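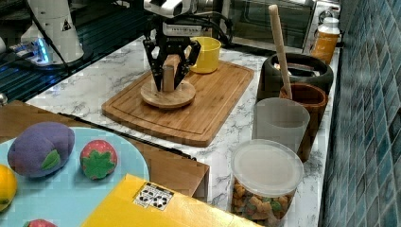
Grasping was never the hard part, Lindiwe Ngubane told the group at its first review; what costs you a week is a robot that has a perfectly good grip and no opinion about what to do next. The remark was minuted, typed up and pinned over the coffee machine, and it has now become a research result.

Pistden, 8/7/18. The manipulation group at Koronix today released the findings of Caputo, a method that lets a two-fingered robot gripper decide whether to pick up an object by its handle, by its edge, or to leave the thing alone and try from a better angle. The last option has proved the most useful, and was the hardest to get past the reviewers.

Kitchens were chosen as the test setting on the grounds that they are cheap to assemble and unkind to robots. Lids, discs and small pots with upright handles look simple to a person reaching for one. To a gripper descending from above, a short post in the middle of a wide round base is a narrow target surrounded by a great deal of tempting rim. Earlier software went for the rim. It went for the rim with conviction.

Caputo works by holding off. As the fingers come down, the system keeps two or more grasp plans open and scores each one again at every step of the approach. It commits only when one plan has stayed ahead for long enough, and it backs away if none does. The team calls this "late commitment," a phrase that has caused some amusement among their spouses.

In the reported trials, the arm made 400 attempts on handled objects set out on ordinary counters, with the usual clutter left in place. It lifted and held the object in 346 of them. The previous Koronix planner, given the same objects and the same clutter, was not so fortunate, and its full record is printed in the appendix in a smaller typeface.

Of the 54 failures, 16 were cases in which the system backed away and never returned. The log files show it reconsidering for the full two minutes allowed. The group lists these as failures, although one reviewer argued for "prudence" as a separate category.

The method needs no extra sensors and no change to the fingers. It was trained on 78 hours of recorded approaches, many of them bad ones. The bad ones mattered more than expected: when the poor approaches were taken out of the training set, the system became quick, confident and noticeably worse.

Limits remain. Caputo has been tested on rigid objects only, and soft items are a separate study. It is slower than the old planner, and it does nothing for objects with no handle at all, which it treats with what the paper describes as "low engagement."

The evaluation software, Foteo, is available on request to university and nonprofit labs, along with the complete trial logs. Requests should name the gripper in use and the height of the counter. The second question sounds fussy, and the group would still like an answer to it.

The next round of trials, planned for April, will add stacked objects and moving ones. Interview requests for Lindiwe Ngubane may be sent to the Koronix press office in Pistden. She commits late, but she does reply.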